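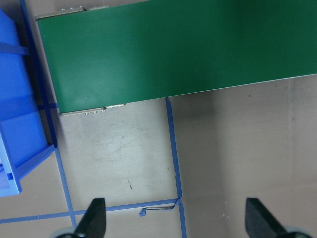
Re: [ument-list] conveyor set, how many demos?

Izzati Halim wrote:
> We have 791 episodes of the belt-to-bin task so far. Vlad thinks
> 2000 will do it. Any reason not to keep going as is?

Yes, a couple. I'd stop and train on what you have before recording another 100.

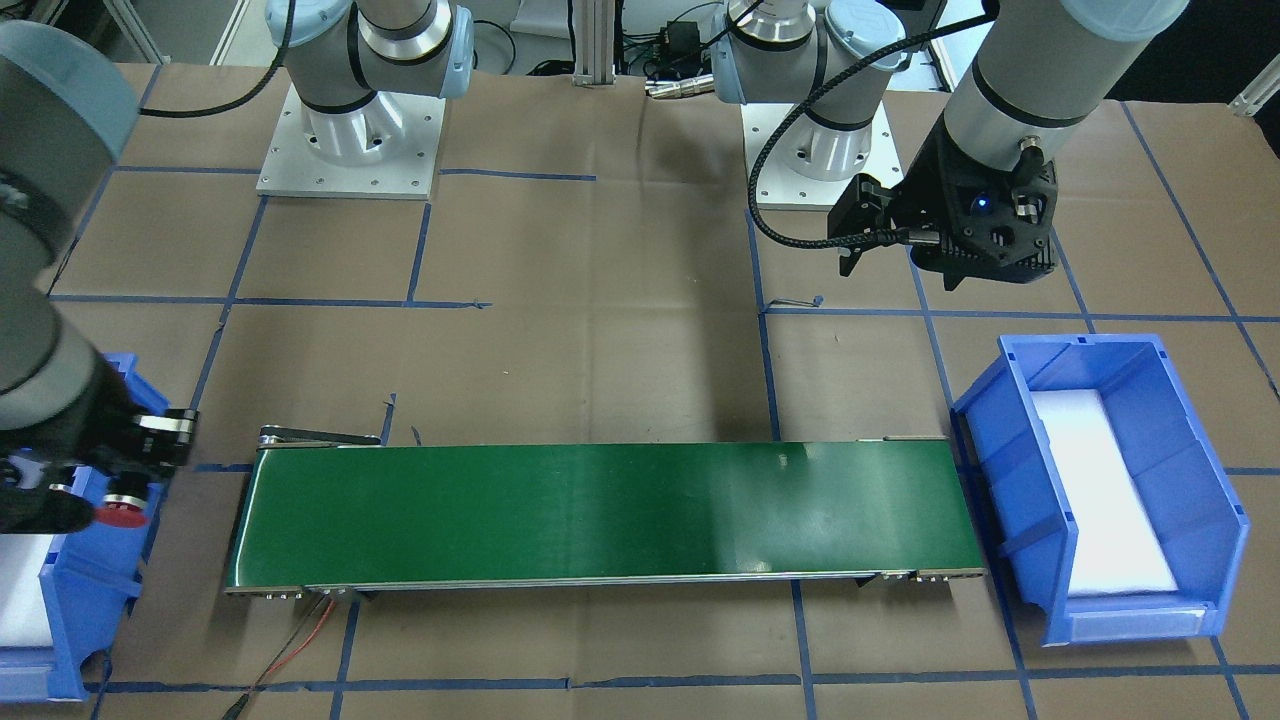 Ument List Digest, Vol 7, Issue 100

Two arms, one belt, a blue bin at each end, tape grid on brown paper. If the bins never leave their spots, the policy can learn the spots and ignore the cameras. We did that with Flumetent in June and got a nice loss curve and a useless robot. 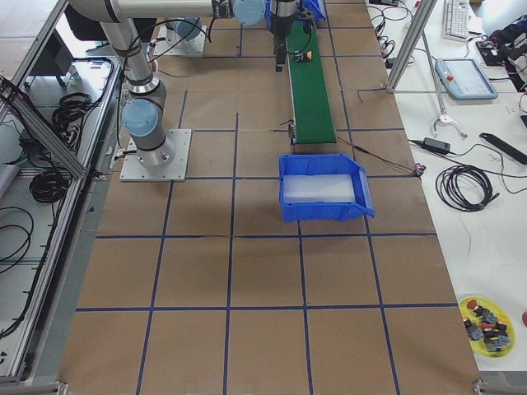
So move a bin between episodes and write down which cell it went to. And hold some cells out — I don't believe any success rate measured on the same layout you trained on, Zaller's included. What does yours do on a layout it hasn't seen?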